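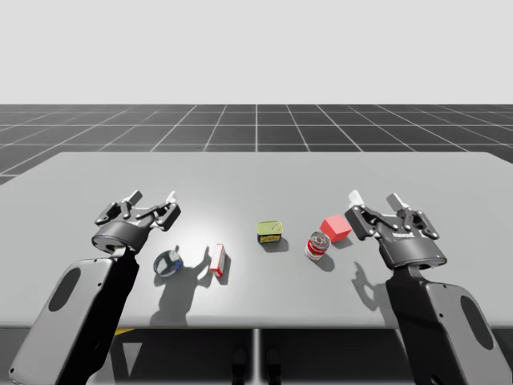
霍尔托克的双臂分拣台出毛病,最早是在三月,而且是在电脑里先出的。我第一次去找罗扎莉亚·赫尔恩恰尔(Rozália Hrnčiar)的时候,她给我倒了一大杯浓得发苦的茶,把转椅往我这边一推,说你先坐,先看,看完再问。屏幕上是他们每天都要跑的那张仿真台面:浅灰色的桌子,两条机械臂从左下和右下两个角伸进来,夹爪都张着,中间散放着一只玻璃碗、一个白底带红边的小盒子、一只黄盖子的扁罐、一个歪倒的红白罐头,还有一块红方块。她拿铅笔尖点了点那只玻璃碗,又点了点离碗很近的左夹爪,叹了口气,说:“我们整整一个春天,就耗在这只碗上了。”

她所在的公司叫Hurna,做的是食品仓库里用的双臂拣选系统,规模不大,办公室在一栋旧纺织厂的二楼,楼梯踩上去咯吱咯吱响,夏天热得要命,但窗户很大,能看见河。系统的名字叫Stivach,据说是午饭桌上随口喊出来的,喊着喊着就改不掉了。客户Kyriakidis经营罐头和厨房用品的配送,仓库里什么都有,方的圆的、硬的脆的、透明的不透明的,全混在一起,等着被分到不同的周转箱里去。用两条手臂来干这个活,道理很朴素:一条够不着的,另一条够得着;一条忙着的时候,另一条不用干等。

可是两条手臂共用一张桌子,就得有人管着它们,什么时候谁能进中间那块地方。厨房里站过两个人的都懂这种事。我和我先生一起做饭,光是为了拿同一个抽屉里的勺子就撞过不知多少回胳膊肘,好在人撞一下,骂一句,也就过去了。机械臂撞一下,麻烦可就多了。

三月里的那一次,说起来其实没有那么惊心动魄。夜里跑的一批仿真任务,早上来看结果,绝大多数都是绿的,有一条是红的。负责看日志的年轻人以为是随机误差,重跑了一遍,绿了,就放过去了。第二天又红了一条,换了一个摆法,再重跑,又绿了。就这样红红绿绿地过了一个多星期,大家都觉得有点别扭,又都觉得不至于为它停下手里的活。赫尔恩恰尔后来跟我说,她最后悔的就是这一个多星期。“重跑一遍就好了的毛病,最不能信。”她说这话的时候,把茶杯放下又端起来,放下又端起来,茶一口也没喝。

接着,毛病从电脑里走到了真的台子上。

那是在Kyriakidis的仓库里,下午快收工的时候,试运行的工位上,左臂去取一只玻璃碗,右臂去取旁边的一个罐头。按照规矩,中间那块区域一次只能让一条手臂占着,另一条要在外头等。左臂先进去了,合拢夹爪,没夹着,又张开,退了一点点,准备再来一回。就在它退的那一下,右臂动了。两只夹爪在桌子中间碰到一起,声音不大,旁边包装线上的人甚至没有回头。碰撞检测起了作用,两条手臂都停住了。碗从桌沿滚下去,碎在围栏里面。没有人受伤,围栏的门是锁着的,最近的一位操作员隔着一道网站在外面,手里正拿着扫码枪。

一只碗能值几个钱呢?Kyriakidis的仓库主管当天就说,扫干净,继续吧。可是赫尔恩恰尔在电话里坚决不肯,她请他们把那个工位断电、挂牌,一直等到她自己坐火车过去。她说她在路上一直在想另外一件事:下一回要是检修的时候,门是开着的,有人的手在里面,怎么办?检修模式下速度是降下来的,力也是限住的,可她不愿意把希望全放在最后那一道防线上。她讲到这里,给我看了一张她在火车上画的草图,画在餐巾纸背面,两条手臂画得像两只伸脖子的鹅,我看着忍不住笑,她自己也笑了。

查故障的过程,我听了整整两个下午,有一半没听懂,听懂的那一半我尽量老老实实地讲出来。

他们起初怀疑的是玻璃。透明的东西向来难对付,相机往往看不准它的边在哪儿,光从碗底透过去,桌面也跟着透上来,算出来的深度忽远忽近。仿真里的那只碗也是这么做的,隔着碗底还能隐约看见桌面,当初花了不少工夫才做成这样,为的就是把真实的麻烦也一起搬进去。所以大家一听说出事的是碗,几乎异口同声地说,看吧,又是玻璃。视觉组的两位同事连着熬了几个晚上,调曝光,换滤光片,给碗的模型加了一圈更宽的余量。夹空的次数果然少了,大家松了口气,还去楼下买了一大盒樱桃酥饼来庆祝。

结果呢,酥饼还没吃完,夜里的任务又红了一条,这回压根儿没有碰到碗,右臂抓的是那块红方块,左臂去拿小盒子,盒子被蹭歪了,没有夹住。赫尔恩恰尔说,那天早上她反倒高兴起来,高兴得在走廊里来回走。玻璃是个太好用的借口,现在借口没有了,就只好去看别的地方了。

于是她们把日志从头翻起。积下来的仿真任务一共有1,928次,她要求把每一次都翻出来,绿的也不许跳过。年轻人们不太情愿,绿的有什么好看的呢?她说绿的才要看,说不定有些绿只是运气好。事情还真让她说中了。有1,243次里面,至少有一条手臂做过那个“没夹住,退一点,再来”的动作,而在这些当中,区域的占用标记都曾经短短地消失过一下。消失的时间是30毫秒。只要在这个空当里,另一条手臂没有恰好来问“我能进去吗”,就什么事都没有,一切照常,结果一片绿。要是恰好来问了,得到的回答就是:请进。

毛病的根子说穿了有点让人哭笑不得。管占用标记的那段程序是先写的,那时候还没有“再来一次”这个动作,夹爪一张开,程序就认为活干完了,东西放下了,地方可以让出来了。这在当时一点错都没有。后来为了对付滑溜溜的罐头,有人加上了重试,写得很漂亮,测试也全都过了,只是重试的第一步也是张开夹爪。两段程序隔着一年多的时间,由两个彼此没见过面的人写成,各有各的道理,凑到一块儿,就在桌子中间开了一扇小门,开一下,又关上。

我问她,那写重试的人是谁,挨骂了吗?她摇摇头,又给我续了茶,说这个人就坐在你后面。我回头一看,一位戴着大耳机的姑娘朝我摆了摆手。赫尔恩恰尔说,骂她有什么用呢,最先把两段代码并排贴出来的就是她,贴在墙上,用两种颜色的荧光笔画了线。那两张纸到现在还在墙上,边角卷起来了,有一张上头还沾着一点樱桃酱。

修起来倒是不难。占用标记不再看夹爪张没张开,改成看手臂的位置,手腕整个退出中间区域之后,才算让出来。重试的时候,手臂一直算是“在里面”,哪怕它张着夹爪什么也没抓着。另外他们又加了一层:右臂得到许可以后,要在边上停一停,再问一遍,两次的回答一样才进去。这一停,让每个小时的拣选量掉了一些,Kyriakidis那边起初很不乐意。仓库主管在电话会议上嘟囔,说买的是两条手臂,怎么倒像一条半。赫尔恩恰尔不跟他争,只是把那段碰撞的录像又放了一遍,放完大家安静了一会儿,主管说,行吧,那就一条半吧。

还有一件小事,我觉得值得多写几句。改完以后,他们专门做了一组刁难自己的任务,摆法由人来挑,越讨厌越好:碗紧挨着盒子放,罐头放倒,方块摆在靠近右臂的地方,故意让两条手臂同时都想往中间去,再让夹爪每次头一回都抓空。这样的任务连着跑了1,000次,一次也没有放水重跑的机会,红一条就全部停下来,查清楚再说。头两天停了好几回,有两回是老毛病的余波,标记在断网重连的时候会丢;有一回完全是别的事,罐头模型的质量填错了一位小数,轻得像纸做的,一碰就飞。大家对着那个飞出去的罐头笑了半天,然后老老实实去改数字。

为他们做安全评估的是一家叫Plultwood的事务所,来的人话很少,穿一双很旧的登山鞋,在台子边上站了几乎一整天,只提了一个问题:你们的急停按钮,左手边的人够得着,右手边的人够得着吗?大家这才去量,发现右边那位操作员如果坐着,得先站起来,再跨一步。这跟占用标记一点关系也没有,可是问得真好。后来右边也装了一个,位置比左边的低一点,坐着伸手就能拍到。报告里还写了一条,今后凡是夜里的任务出现红色,不得以重跑的结果覆盖,两次的记录都要留着,由不参与那段代码的人签字。

签字这件事,年轻人们私下里抱怨过。我在茶水间听见有人说,一个早上光签字就签掉了半杯咖啡的工夫。赫尔恩恰尔也听见了,隔着门喊了一句,那你就喝小杯的。

我最后一次去的时候,工位已经重新开了。仓库里比我想象的冷,我穿得太少,一位操作员大姐把自己的羊毛背心借给了我,上面有一股薄荷糖的味道。我们俩站在网外面看。左臂去够一只碗,没夹着,张开,退了一点,又伸过去;右臂在外头停着,停得规规矩矩,像一个在门口等人换鞋的客人。大姐告诉我,刚恢复的头几天,她一看见夹爪张开就往后缩,身子自己缩的,管不住。现在好些了,不过要是碰上玻璃的,她还是会把扫码枪先放下,腾出一只手来,搁在那个新装的按钮旁边。

她问我要不要也试试那个位置。我坐下来,伸出手,正好够着。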